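News > Local > Ellwood

Search stories

27 Apr 2024 | By Leif Ravn

Suleiman Adebisi has lived in the same flat in Ellwood for years and moves out in April. He began with the desk. "It's where everything ends up," he says. "Cables, snacks, a soft toy."
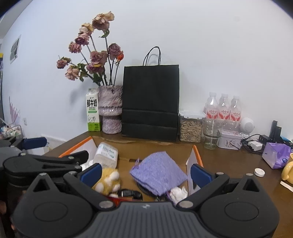 He doesn't sort as he goes. "One box, whatever fits – then I deal with it at the other end." The dried roses will travel on his lap.

The van to Sonville costs him 300 pounds. "I asked for two men," he says. "They're sending one."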